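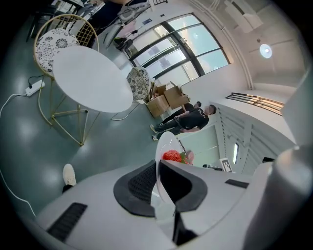 Notebook, May, morning into early afternoon

Third try at the loading pattern for the bench autoclave, and I think we are finally getting somewhere with the biohazard bags. Oranuch Kaewsai came by before nine and we went through the Drevgate chart recordings together, the ones where the middle probe lagged so badly behind the drain probe. Her feeling is that the bags were tied too tight and the steam never got down into the plasticware. I have been picturing the trapped air the way it would sit in a translucent white plastic cup, the kind with a plain open rim: upright, it holds its air like water, and on its side, it lets go. So for this run everything cup-shaped went in lying down, bags open at the neck by a good hand's width, with 200 ml of water added to each one.

Cycle started after coffee. Two pre-vacuum pulses as before (I was tempted to add a third, but then we would not know which change had helped, and Oranuch would have scolded me, quite rightly). The middle probe came up much closer behind the drain probe this time – close enough that I went and checked the plug, thinking I had the same channel twice. I did not. Exported log is 3,805 lines, saved in the shared folder under Pelico, with the old runs.

Spore strips are in the incubator with an unheated control beside them. Please leave the door shut until they are read!

Other things while I remember. The Vanance door gasket has a shiny patch near the hinge and I would like someone with younger eyes to look at it. We have almost 400 of the small bags left but the large ones are going fast, so I wrote to Saengthong for a price and am waiting to hear. The printer is low on paper again.

Next run: same load, same water, bags double-layered the way the upstairs people send them down to us. Oranuch wants the second probe moved into the bottom bag – I will tape the lead this time so it stays put.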